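Dosetti White Table Top, one year of use
Posted 11/6/22 by Roland Crabtree

The Dosetti is a flat rectangular white top that lies over a table you already own. I bought one last October for a light wooden table that had become hard to keep clean, and it has been in place since, apart from two moves between rooms.

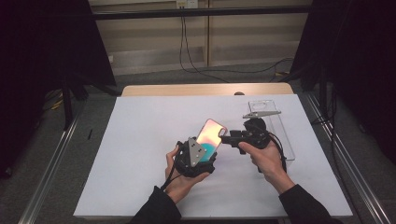
It is sold as a loose top with no legs, clamps or rails. It ships with four grip pads, a folded instruction sheet and a small bottle of cleaner that I used up in the first month and have not replaced. Water and dish soap do the same work.

Fit

Measure the table before ordering. Dosetti lists sizes in whole centimeters and does not cut to order. The top I chose is a little smaller than the table, and I set it so that a strip of wood stays exposed along the far side. The strip gives me somewhere to put my fingers when I lift the top. A top that matched the table exactly would have to be slid forward first.

Weight on my kitchen scale, without pads, was 2794 g. One person can carry it through a standard door held upright. Two people are better on stairs, mainly for the corners, which are the first part to mark. Mine has one dented corner from the second move. The dent has not spread.

Flatness

I checked the top with a straightedge on arrival, again after a month and again last week. On arrival the middle stood slightly high. After a month under its own weight and normal loads it had settled, and a sheet of printer paper no longer passed under it at the front edge. The latest check gave the same result.

The table underneath matters more than the instruction sheet admits. Any grit trapped between the two surfaces will cause a tick when you lean on it. Vacuum the wood, wipe it, let it dry and then lay the top. I skipped the drying once and found a dull ring on the wood a week later. It came out with furniture oil.

Grip pads

The supplied pads are the weakest part of the kit. They are thin and the adhesive is soft. Two had crept toward the edge by midwinter and one had folded over on itself. I replaced all four with Prerkden pads, the 30 mm round ones, and the top has not shifted since under ordinary use. It will still slide if pushed hard from the short side. If you plan to do anything forceful at the table, add two more pads along the middle.

Lộc Giáp, who has the same top in a larger size, went without pads completely and put a piece of shelf liner under the full area. He reports no movement, but the liner took the color of the wood in places. I would not do this on a table with a finish I cared about.

Surface

White was the reason for buying. On pale wood, small clear or brown parts are slow to find. On this surface a dropped washer or the end of a black cable can be picked out from across the room. Clear acrylic remains difficult, as it is on most backgrounds, and shows mainly at its edges.

Glare is moderate. Under a ceiling light I get a soft bright area that moves as I move. It has not bothered me for handling or sorting. For reading small print flat on the table I tilt the page.

Stain tests, each left for 20 minutes and then wiped with a damp cloth:

Black coffee: no mark.
Ballpoint pen: faint line, gone after rubbing alcohol.
Permanent marker: gray shadow remains.
Turmeric in oil: yellow mark, faded over several weeks, still visible if you know where it is.
Pencil: smears if wiped dry, lifts if wiped wet.

Scratch resistance is fair. Phones, plastic holders and cables can be dragged over it all day. Metal brackets with unfinished edges are another matter, and I have three fine lines near the right side from one of those. They catch dirt and look darker than they are. A melamine sponge cleans them out, though I would use it sparingly, as the area I cleaned most often now has a slightly different sheen.

Heat

I have not tested this beyond a mug. The sheet says to use a trivet, and I do.

Noise

Hard objects set down on the bare wood made a knock. On the Dosetti the sound is higher and shorter. With the thicker Prerkden pads it became a little louder, presumably from the gap they leave. Shelf liner would probably be quieter.

Compared with the Orotico

Before this I used an Orotico roll-out mat on the same table. The mat is cheaper, stores in a closet and is silent. It also never lay flat at the ends, and narrow stands tipped on it when the edge curled. The Dosetti gives a firm base for anything tall with a small footprint. The Orotico is the better choice if the table has to go back to being a dinner table every evening – lifting the Dosetti off takes a minute, but then you need a wall to lean it on.

Support

I wrote to Dosetti about the pads and had an answer from Loan Lý two days later. She sent a replacement set at no charge. They were the same thin pads. She also confirmed that the top can be used either side up, something the sheet leaves out. I have not turned mine yet and am keeping the underside for when the scratches get worse.

Verdict

Recommended for a work table that stays a work table. Budget for better pads, keep marker and turmeric away from it, and buy the size below the one you first had in mind. I would like to see softer corners on the next version – mine are covered with clear furniture bumpers now, and those come off every few weeks.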